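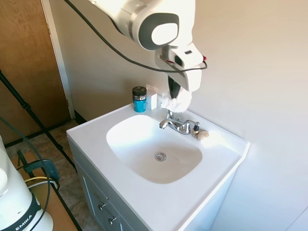

**Software Safety and Inspection Checklist: Vanity Wiping Cell**
Site: Derkville
Date of inspection: October 22, 2018
Inspected by: Ragnheiður Lykkegaard
Software owner: Adalberto Rocha
Release under inspection: Flelard control stack, candidate for the October wiping trials

Results are entered as Pass, Pass with comment, Open or Fail. An item marked Open does not block supervised operation unless the comment says so. An item marked Fail blocks all powered motion until it has been inspected again.

## 1. Scope

This checklist covers the control, perception, planning and logging software used for wiping tasks at the bathroom vanity. Electrical inspection and the mechanical mounting of the arms are recorded on separate forms. The task under inspection is the wiping of the countertop and the back ledge with a cloth held in the gripper. Wiping inside the basin is excluded from this release.

## 2. Control

**2.1 Controller starts in the idle state and accepts no motion command until enabled.** Pass.

**2.2 Loss of the command stream stops the arm.** Pass with comment.
The stream was interrupted ten times from the planning computer and the arm stopped each time. The message shown to the operator reads "communication error" for this fault and for two others. The three faults should have separate messages.

**2.3 Contact force limit is loaded from the task file and not from the default profile.** Pass.
Limit confirmed in the running configuration. Adalberto Rocha has removed the old default profile from the release branch.

**2.4 Contact force limit stays active during the approach to the surface.** Fail on first inspection, Pass on second.
On the first run the limit was applied only after the planner reported contact. The approach was therefore made under the wider free-motion limit. Corrected in the configuration the same morning and repeated with the foam block before the cloth was used.

**2.5 Gripper holds its grip on the cloth when the arm enters a protective stop.** Pass.

**2.6 Stop on one arm is passed to the other.** Open.
The signal is passed, but the time taken is not logged. Until it is, only one arm may be enabled at a time. This condition is to be posted at the operator station.

## 3. Perception

**3.1 Camera calibration is current and its residual is within the limit.** Pass.

**3.2 Faucet is included in the collision model, with the spout and both handles.** Pass with comment.
The spout and handles are modeled as simple solids with a margin. The chrome gives poor depth readings under bright light, and the model should continue to be placed from the measured position of the countertop - live depth alone is not sufficient.

**3.3 Small items on the back ledge are detected before motion begins.** Pass with comment.
The turquoise container with the black lid and the white box beside it were merged into one obstacle. This is acceptable, as the merged shape encloses both. The small bottle to the right of the faucet was found on every run. The seashell was missed on several runs, apparently because it lies flat and is close in color to the wall behind it. The minimum object height in the segmentation settings must be lowered, and the item inspected again.

**3.4 Cloth is masked out of the obstacle map while held.** Pass.
The mask follows the gripper pose. It should be enlarged slightly for cloths that hang lower than the one supplied.

**3.5 Planner refuses to start if the scene is older than the allowed age.** Pass.
Refusal confirmed with a scene aged 2,570 milliseconds against a limit of 1,000.

## 4. Planning

**4.1 Planned paths clear the wall behind the vanity.** Pass.
The planner was given 1,468 randomly chosen start and goal pairs in simulation. No accepted path crossed the wall plane.

**4.2 Paths behind the faucet are checked with the cloth volume attached.** Pass with comment.
The space between the faucet and the wall is narrow. The planner rejects a large share of requests in this region, which is the intended behavior. Operators should not raise the retry count to work around it.

**4.3 External cable is represented in the planning model.** Open.
The long black cable that runs to the gripper is not modeled. A limit on wrist rotation is used in its place and was found to be active. The limit is written directly in the task script and must be moved to the cell configuration, where it will apply to every task.

**4.4 Speed is reduced within the marked zone above the countertop.** Pass.

**4.5 Planner reports a clear reason when no path is found.** Pass.

## 5. Tooling and Records

**5.1 Software version is written to the header of each log.** Pass.

**5.2 Log is complete after an emergency stop.** Pass with comment.
The test log held 1,061 entries and closed correctly. The Ingvarsson viewer shows the last entry twice. The file itself is correct.

**5.3 Configuration changes require a second reviewer.** Pass.
The correction under 2.4 was reviewed before it was merged.

**5.4 Previous release can be restored from the operator station.** Open.
The procedure was carried out successfully, but the written instructions still refer to the Pullon server. Instructions to be revised.

## 6. Decision

Supervised operation is approved with one arm enabled and an operator at the stop button. Unattended operation is not approved.

| Item | Action | Owner |
|---|---|---|
| 2.2 | Separate the three fault messages | Rocha |
| 2.6 | Log the stop signal delay | Rocha |
| 3.3 | Lower minimum object height and repeat the test | Lykkegaard |
| 4.3 | Move wrist limit to cell configuration | Rocha |
| 5.4 | Revise restore instructions | Lykkegaard |

Items 2.6 and 4.3 must be closed before both arms are enabled together.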